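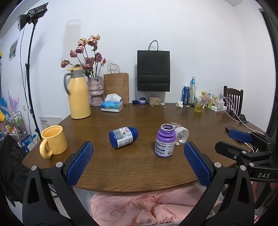 Search this site... Go

Keeping nail polish in good condition at home

Last updated: Sep 17, 2021

I have 128 bottles of nail polish in a small apartment in Goltport, and for a long time I kept them badly. Many became thick, a few became two colors in one bottle, and one leaked into a drawer with clean towels. What I write here is what I do now. Some of it I learned from other polish people and some I learned by losing a bottle that I liked.

Where to keep the bottles

Polish does not like sun and it does not like heat. A windowsill is the worst place, even if the bottles look very pretty there. The bathroom is not so good either, if you take long hot showers. Mine are now in a closet in the hall, in a flat drawer unit that I bought second hand. The temperature there stays almost the same from winter to summer.

Keep the bottles standing. If they lie down, the polish goes into the neck and dries there, and after one month you need pliers to open it. It also makes the cap dirty from inside, and the cap does not close fully anymore. I had one whole drawer lying down because it was too low for standing, and this was the drawer which gave me the most trouble.

Some people put polish in the refrigerator. I tried it for one June when the apartment was very hot. The polish was fine, but cold polish is thick and you must wait before you can paint, so I stopped.

Labels on the cap

When bottles stand in a drawer you see only black caps. I paint a small drop of each color on a round white sticker and put the sticker on top. Paint it thin and let it dry one night before you close the drawer, or the stickers will take dust. For glitters I put two coats. It took me a whole evening with the television on, but now I find a color in a moment and I don't buy the same dusty pink for the third time (I did this).

Cleaning the neck

This is the most useful thing on the page, so please do it even if you do nothing else. After every manicure, or at least after every second one, wipe the neck of the bottle before you close it.

1. Fold a piece of paper towel, or use a lint-free wipe. Cotton leaves hairs.
2. Put a little pure acetone on it. It should be damp, it should not drip.
3. Wipe around the neck where the threads are, and then the inside of the cap if you can reach.
4. Wait a few seconds, then close well.

Do not let remover fall inside the bottle. Keep the window open, and no candles on the table while you do it.

If the polish is already thick

Use polish thinner. Do not use remover! Remover makes it liquid for one day, but it breaks the formula, and later the polish chips and looks cloudy. I use Broltance thinner because my shop has it, but I think any real thinner is good. Put two or three drops, close, roll the bottle between your hands, and wait. If it is still thick, put two more. It is easy to add and you cannot take it back.

Roll, and do not shake. Shaking makes small bubbles and you will see them on the nail. For a bottle with separated color, turn it upside down for ten minutes (closed well, on a saucer) and then roll it.

With gel polish none of this works. Gel needs light to become hard, so keep it dark and far from the lamp, and do not put thinner in it.

If the cap doesn't open

Hold only the cap under warm running water for a short time, dry it, and then turn it with a rubber glove on your hand. A wide rubber band around the cap also helps. If it is very stuck, put a few drops of remover on the line between cap and neck with the bottle standing, and wait 30 minutes. Never use a knife. Glass necks break more easily than you think.

Stamping plates

Clean the plate right after you finish, with acetone and a wipe, always in one direction. Dried polish in the fine lines is very difficult to remove. I keep the plates in an old photo album with plastic pockets – each plate in its own pocket, with the paper back left on. For the stamper head I use only a sticky lint roller, because acetone made my first clear one cloudy.

When to throw away

If thinner does not help after two tries, or the smell has changed, I let it go. Please don't pour polish in the sink. In many towns it counts as hazardous waste and there is a collection point for it, together with paint. Ask your town what they want you to do with it.

Comments (4)

saxena_lacquer: The stickers on the caps!! I did mine last weekend and I found four reds that are the same red. Thank you for this page.

Reader from Florketard: For the stuck caps I use a nutcracker with a cloth inside, very softly. It works for me, but the plastic caps can get a mark.

glitterdrawer: Do you do anything different with the chunky glitters? Mine go to the bottom and stay there like stones.

Author reply: I keep them in the front, so I remember to turn them over once in a month. If they are like stones, try a few drops of thinner and leave the bottle upside down for one night, on a saucer. I saved two like this. The third one I could not save.

polishandtea: I have nearly 30 bottles and thought this was a lot, until I read your first line.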